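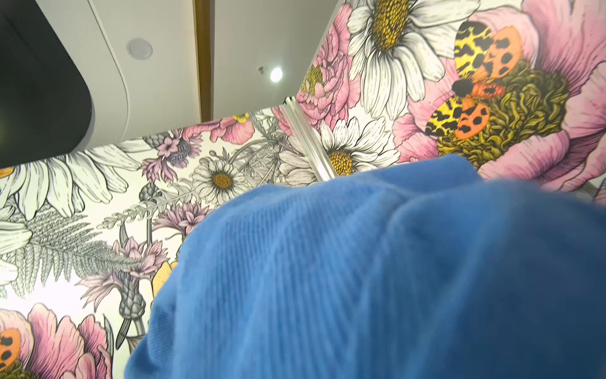
Inside corner trim on patterned wallpaper: remove it or work around it?

Posted in Walls and Ceilings
Tags: wallpaper, inside corner, metal trim, pattern match

Vija Kalniņš

I have a small room papered on adjoining walls with a large botanical print: pink flowers the size of a dinner plate or bigger, butterflies, pale cream ground. Where the two walls meet there is a narrow silver metal strip running floor to ceiling, covering the inside corner. The paper and the strip were both there when I moved in.

The strip has started to lift. I can get a fingernail behind it for a length near the top, and lower down it is tight. The paper next to it looks sound, with no bubbling and no staining.

Details, as far as I know them:

Ceiling height is 105 inches.
Paper is non-woven, marked Bellamy on the back of a leftover roll. The label gives batch 3506.
Strip is an L profile, each leg 6 mm wide, made by Zalon according to an offcut left in the closet. No screw heads or nails visible, so I assume it is glued.
Walls are drywall. The corner is slightly out of plumb.

I would prefer no strip at all, just paper meeting paper. I have the one partial roll and don't know if it is enough to redo anything. Two things I need to know. Can the strip come off without tearing the face of the paper? And if it does come off, what am I likely to find behind it? A second, smaller matter: the ceiling has a brown wood trim piece that meets the top of one wall, and I would rather not disturb it.

Ona Ramanauskas

It can usually come off clean. What is behind it depends on how the installer cut the corner, and you can find that out before committing to anything.

There are two common ways to paper an inside corner. In the first, the paper from wall A is wrapped around the corner by a small amount, and the paper for wall B is laid over the wrap and cut into the angle. Done properly, this needs no trim. In the second, both sheets are trimmed short of the corner and a strip is glued over the gap. The second method is faster, and it hides a corner that is out of plumb. With a metal L on an interior angle, I would expect the second method until proven otherwise.

To check, go to the section that is already loose. Slide a thin plastic putty knife behind one leg and ease it out just far enough to look in with a flashlight. You are looking for the edge of the paper. If you see printed paper all the way into the angle, you are in good shape. If you see a cut edge and then bare drywall or joint compound, you have a gap, and the strip is doing real work.

For removal:

Work from the loose end. Do not pull the strip toward you. It will kink, and the edge will dig into the paper on the opposite wall.

Identify the adhesive. Silicone stays rubbery, and you can cut it behind the strip with a length of fishing line using a sawing motion. Construction adhesive is hard. Warm the metal with a hair dryer on medium, a hand's length at a time, and then use the plastic knife. Skip the heat gun.

Keep the blade flat against the back of the metal. Leaving adhesive on the wall is fine. Scraping it off the paper is where people do damage.

Residual silicone on non-woven paper can often be rolled off with a fingertip. Hard adhesive generally takes the printed layer with it, so stop if it resists.

If there is a gap, filling it with loose slivers from your roll is possible but fussy on a pattern this large. A sliver 6 mm wide will be mostly background, and cream on cream is forgiving. Where it crosses a petal or a wing, the mismatch will show up close and disappear from across the room. Cut slivers from the matching height of the repeat and number them in pencil on the back as you go. Your leftover roll is almost certainly enough for this. It will not be enough to rehang a wall, and a new roll from a different batch may print slightly warmer or cooler.

On the wood piece at the ceiling, leave it alone. Score the paint or caulk where the top of the metal meets the ceiling line, so that nothing is pulled down with it, and it should stay as it is.

Rorkari

Just glue it back. I did mine with Jellska clear, and it has held since April. Put tape across it overnight. If you take it off you will be looking at a crooked corner every day.

Ona Ramanauskas

Regluing is a valid option and I should have mentioned it. If the inspection shows a wide gap on both sides, it is what I would do. Clean the old adhesive off the back of the metal first, apply a thin bead down the center of each leg, and keep it away from the edges so that it does not squeeze out onto the print. Use low-tack painter's tape, and test the tape somewhere hidden before putting it on the paper.

Vija Kalniņš

Checked this morning at the loose end. On the left wall the paper goes right into the angle. On the right wall it stops short, by 2 mm at most, and there is plain drywall after that. The adhesive is rubbery and clear. I have only looked at the top section, so I can't say whether it is the same further down.

Ona Ramanauskas

Silicone, then, and a one-sided gap. That is the easier case. Cut it with the line, and take it down in stages so you can stop and reglue if the gap opens up lower on the wall. With a corner out of plumb it may well do that — expect some 70 percent of the height to be manageable and the rest to need slivers. For anything under 2 mm, a cream paintable acrylic caulk, tooled very thin, is less visible than a paper patch. Silicone residue has to be completely gone first or the caulk will not bond.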